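Our chat bot project, or how I spent a spring arguing with config files
30 April 2022, by Alcides Cáceres

So our group had to build a help bot for a game server, and we picked Naseri, the little fishing server my roommate plays on. The bot is called Wodamix (don't ask, it was late) and it answers newbie questions in the lobby: where to sell fish, how to reset your spawn, that kind of thing.
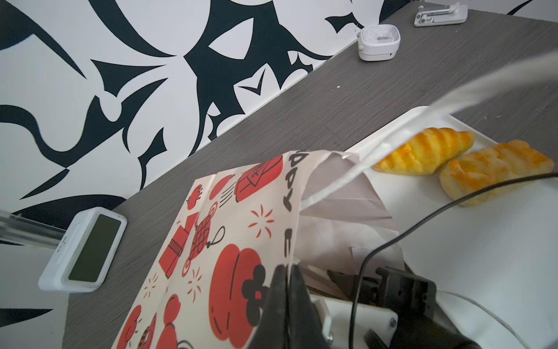 What we started with

In January we grabbed the Brilteck starter kit, and it was a mess! All the settings live in one giant file, and there's no hint which ones matter for a bot that only talks. I ended up splitting it into three templates: greeter, answer bot and moderator. Each one has only the lines you need to change, with a comment next to them.
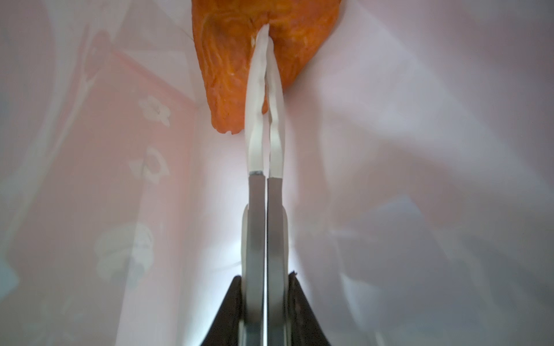
The matching was harder. My first version looked for exact words, so "sell" worked and "selling" got you nothing. I switched to word stems plus a short list of typos, and then we tried it on 39 questions copied from the old lobby logs. It missed three, all of them about boats, and I hadn't written any boat answers yet (oops). 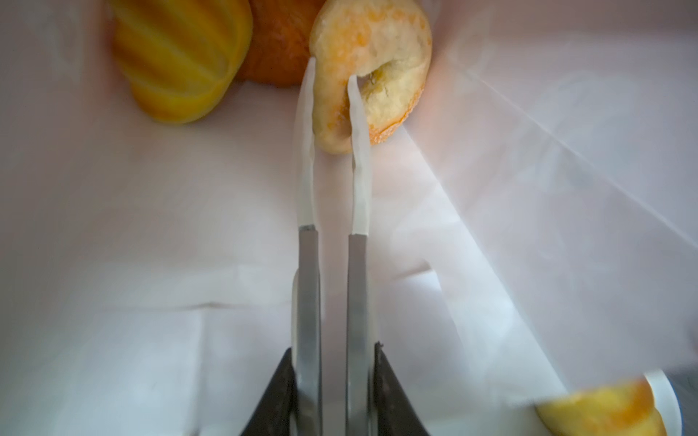

I also added a cooldown after the bot got into a loop with the greeter and they said hi to each other until I pulled the plug. Two seconds per player seems fine, though I'd like to make it a setting.
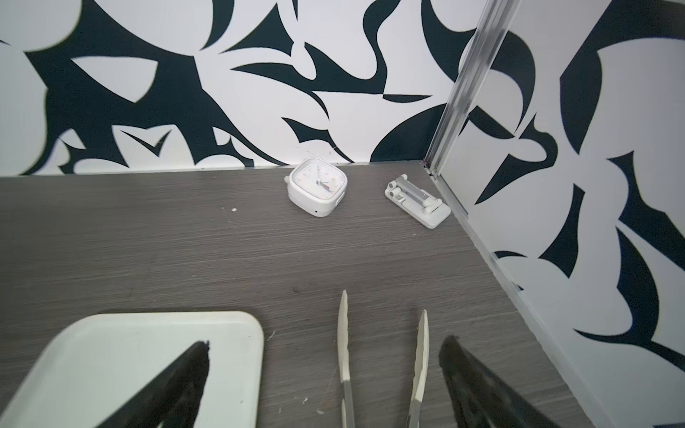
Still on my list: boats, a Spanish answer file, and saving the log somewhere that survives a restart.

Comments

Dennis Whitlock: Do the templates work with the older kit? Mine crashes on the greeter one.

Alcides Cáceres: Only tried the new kit, sorry! Check the port line first.

Purirer: please do boats next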